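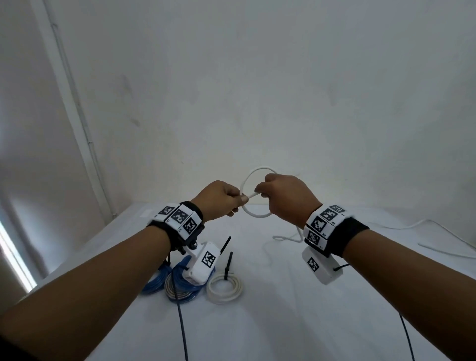
抽屉里的线,总算理出头绪了

各位邻居,三月的天气忽冷忽热,正适合待在屋里做点零碎活儿。上期通讯里提到,活动室靠窗那个柜子的第二层抽屉已经拉不开了,里头塞满了大家这些年捐来、借来、忘了拿走的各种线:网线、充电线、音频线,还有几根谁也说不清配什么机器的。这期就来跟大家说说理线这件事,顺便把星期三晚上“理线小聚”的情形讲一讲。

那天晚上七点开始,原以为天冷不会有多少人,结果椅子还是从隔壁搬了几把过来。曾燕婷(Yen-ting Tseng)带了一大壶红枣茶,Dolores Delacroix把家里两个纸箱的线都拎来了,说是从搬到Arthorpe那年起就没打开过。大家一边喝茶一边拆疙瘩,聊着聊着就过了九点,灯都差点忘了关。

说到收线,很多人(包括我自己)的老习惯是往手掌和胳膊肘上一圈一圈地绕,绕完再拿线尾狠狠勒几道。这样收起来是快,可线会越拧越紧,下回一抖开全是麻花。燕婷教的办法要温柔得多:先把线捋直,顺着它原来的弯儿绕成比手掌略宽的圈,每绕一圈,用拇指和食指把线轻轻捻一下,让它自己躺平。要是觉得某一圈别着劲儿,就松开重来,不要硬压。绕到最后留出一小截线尾,从圈里穿过去,轻轻一带,就能把整圈收住了。不用皮筋,也不用扎带,下次要用的时候把线尾退出来,一拉就开。

穿线尾这一步,初学的人容易拉得太紧。其实松松地挂住就够了,细线尤其如此,接头根部弯得太厉害,里面的铜丝早晚要断。Vinh Mai平时修音响,他补充说,白色的充电线外皮软,收的时候圈可以再大一点;硬一些的网线就别勉强绕小圈,宁可占地方。

绕好之后怎么放,大家意见不大一样。有人喜欢一根一根并排平放,打开抽屉一眼就看得见;有人喜欢装进信封,外面写字。我们最后折中了一下:常用的平放在第二层,不常用的装信封放到第三层。颜色鲜艳的线最好认,黑线和白线就请务必贴个小标签,写上长度和用处,字大一点,照顾一下眼睛不太好的朋友。

当晚还剩下5根线没有认出身份,眼下放在柜子顶上的饼干盒里。哪位要是觉得像自家的,请随时过来看看,放到下个月还没人领,就并到公用的那一格去。实在坏了的线请不要扔进普通垃圾,可以放到门口的回收筐,Keisha Okafor每个月开车去Ornow的时候会一起带走。

下一回想试试理耳机线和缝纫机旁边那一篓线头,时间还没定,Theresia Eder说她愿意烤一盘苹果酥。想来的朋友在门口的本子上写个名字就好,家里有旧信封也请顺手带几个。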